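Two weeks with the Visivix hand kit

I've been wanting to write this one since March, when Yayra Arthur sent me a link with nothing in the message except "you need this." She was right, as usual. The Visivix is a wearable recording kit for teaching robots by demonstration. You put it on, you do a job with your own hands, and you get a synced recording of where your hands went and what the work looked like up close. Then you feed that to whatever you're training. It comes from a small outfit called Govholm, and they lend it out with a setup call included, so I borrowed one for two weeks and took it to the shared office where I do most of my tinkering.

I'll say up front that I paid the normal loan fee and that they haven't seen this post.

My regular readers will know I've tried the cheap route. I've taped phones to my arms. I've driven a desktop arm around with a gamepad for a whole afternoon and come away with a handful of clips that all looked like a person fighting a gamepad. So my hopes were pretty modest: I wanted something that let me move like I normally move.

Getting it on

The first fitting took me 30 minutes, most of it spent on the phone with Colleen Petrenko from Govholm, who was very patient about me putting the left strap on the right hand. After that I could do it alone in a few minutes. Gloves first, then the controllers, then the wrist modules, then cables. Do the cables last! If you plug in early you'll spend the next while untangling yourself.
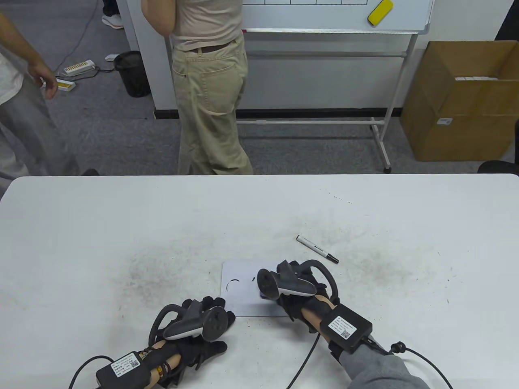 Comfort was what I cared about most, because a kit you want to take off is a kit you won't record with. I'm happy to report that it's good. The controllers ride on the backs of your hands, with the tracking rings arching up over the knuckles, so your fingers stay free to press and pinch and poke. You can hold down the edge of a little white card with your fingertips while the marker waits on the table, and it feels pretty close to doing it bare-handed. The wrist modules are chunky boxes and I did notice them at first, mostly when I tried to rest my forearm flat. The bracelet can stay on too, for anyone wondering. Each module has a cable coming off it, and those I never quite stopped noticing. I'd pay extra for a wireless version.

What I tried it on

I started with drawing on whiteboards, which sounds too simple until you think about how much is in it. You have to get the cap off (two hands), pick an angle, touch down without mashing the tip, keep even pressure, lift, move, and touch down again. Mansa Mensah, who knows far more about this stuff than I do, suggested it as a first task because you can see right away on the board what was done. No fancy scoring needed. Arcs, ovals, triangles, squares, then letters.

I'd say go with small boards. They lie flat on the table, you can turn them to whatever angle suits your arm, and when one is full of ghosts from old drawings you swap it for another and keep going.
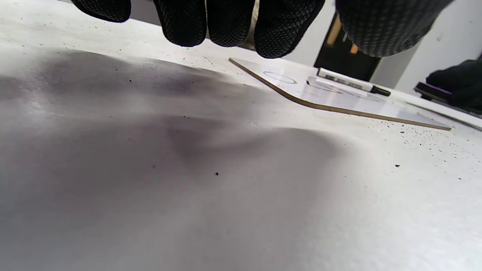
The dotted gloves, with the marker parked across the board.

The gloves deserve their own mention. They're thin knit ones with raised grip dots, and I liked them so much that I asked Colleen if I could buy a pair on their own. A whiteboard marker is a slippery thing and I don't remember dropping one. They do get warm after a long stretch, so I took them off between batches and went for a walk.

My routine was to record in batches of 10 takes, then stop and look at them. I really recommend this. Early on I got carried away and recorded a big pile before checking anything, and my sleeve had slipped down over one wrist module for half of it. All trash. The review screen is quick to scrub through and lines the views up side by side, so a check doesn't eat much time.

By the end of the loan I had 600 takes I was happy to keep. With my gamepad method I'd have needed most of a year, and a new gamepad.

Letters were the surprise. Shapes are tidy and kind of mechanical, but handwriting is where your own habits come out, and the kit caught them nicely. I lean the marker way over when I'm going fast. I had no idea! Iddrisu Odoi watched some playback with me and guessed it was my writing before I'd finished a single word – he's been reading my notes on the office whiteboard for years.

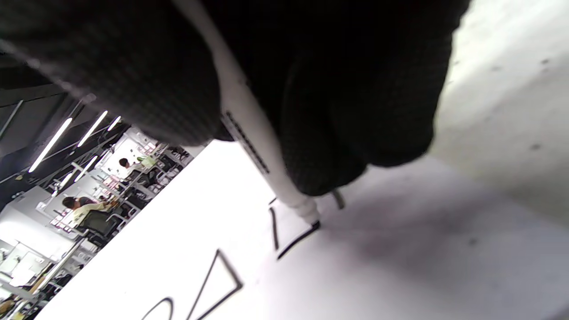 The software side

It's fine, and in places it's lovely. Calibration is a short set of hand poses and then a wave around the table, and it tells you in plain words when it isn't happy. Starting and stopping a take works from the controller buttons, so you're not reaching for a laptop with a glove on. Labels are typed in afterward, and you can apply one to a whole batch.

Exports were a mixed bag. The default format opened in Agyeman, the viewer I use at home, with no fuss at all. The second format, the one my training scripts want, came out with the left and right hands swapped. I wrote to support in the evening and had a fixed build before lunch the next day from somebody named Morag Skinner, who also sent a script to repair the files I'd already exported. That impressed me more than anything on the product page.

Two-handed work is where I think the kit earns its price. Plenty of setups do all right with one hand moving in open space. Put both hands on the same small thing, fingers overlapping, one covering half of what the other is doing, and that's when the tracking tends to go jumpy on me. Markers are great practice for it, with one hand at the collar end and the other wrapped around the barrel. 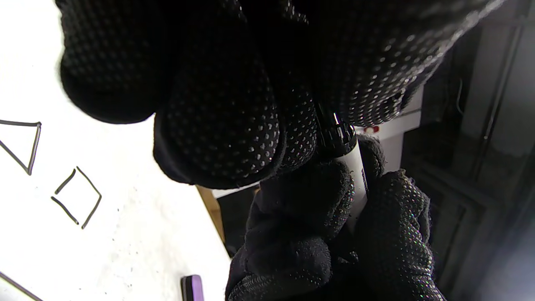

I went in expecting to throw out a lot of those takes and kept nearly all of them. There was the odd wobble when the two tracking rings got very close together, and you can see it in the playback as a quick twitch, but it settled as soon as my hands came apart. Turning my wrists outward a little helped too. It felt silly for a few takes and then I stopped thinking about it.

Things I'd change

The cables, as I said. The straps could use a clearer left and right mark for people like me. The case is well padded but has no slot for spare gloves, so mine traveled in a coat pocket. And the printed guide skips straight from charging to recording, with calibration tucked away in the back pages.

Would I borrow it again? I've already booked it. Vamcombe, the makerspace across town, has a proper kitchen corner, and Yayra and I want to try jars, lids and dish towels next. If you've recorded anything with floppy cloth and got usable hand data out of it, please leave a comment, I have a long list of questions.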